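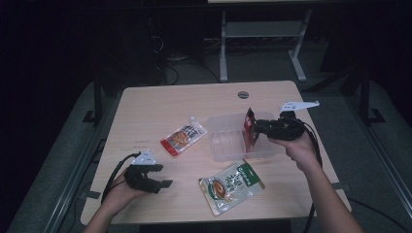

Snack Boxes and Snack Packets: Your Questions Answered

We get a lot of mail at Notley about snack storage, more than we ever get about pots and pans, and I do love reading it. I've gathered the questions that come up most often and answered them as fully as I can. Grab a cuppa first, I do go on a bit!

Do I need a lid on the box?

Not for sealed packets, no. An open-topped clear box is my favourite for a family table or a pantry shelf, as you can see at a glance what's left and small hands can get in without a wrestle. Save your lidded tubs for anything already opened.

Which packets should go in first?

Stand the small stiff ones upright along the side walls, then lay the bigger, floppier bags in the middle. Pouches with a spout cap are the awkward ones. I like to tuck those in a corner with the cap at the top (and do give the cap a little twist to check it's closed).

Should I clear the table before I sort?

Please do, and give it a wipe while you're there. Crumbs love to hide along the grain of a pale wooden top, and a damp cloth run the same way as the grain picks them up much better than scrubbing across it. Dry it off afterwards with a tea towel. 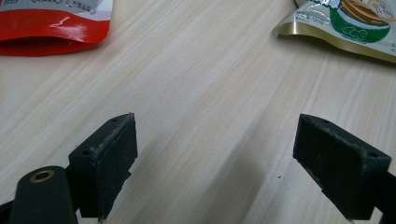

Wenceslao Daza wrote in to say that vinegar had dulled the finish on his own table, and he now sticks to warm water with a drop of dish soap. Good advice, Wenceslao, and I've changed my cleaning notes to match.

How big a box should I buy?

Smaller than you think. I started out with an enormous one and all the good biscuits sank to the bottom, never to be seen again until they were stale. A box that holds 2 layers of packets is plenty for most homes, and you can always get another in a different colour for school lunches.

How should I pick up a slippery bag without crushing what's inside?

Take hold of the gathered or narrow part of the wrapper, away from the contents, and lift from there. Shiny plastic slides about terribly, so a firm pinch on the wrapper does more good than a big handful around the middle, which is how you end up with a bag of crumbs.

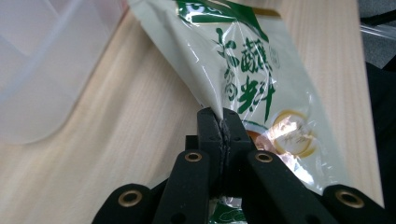 Barrett Alcantara asks whether this holds for heavy bags too, having once torn a 500 gram bag of rice crackers right across the top. Fair point! For anything that weighty, slide your other hand underneath before you lift.

How often should I go through the box?

Once a fortnight suits us. Tip everything out, check the dates, and put the oldest packets at the front.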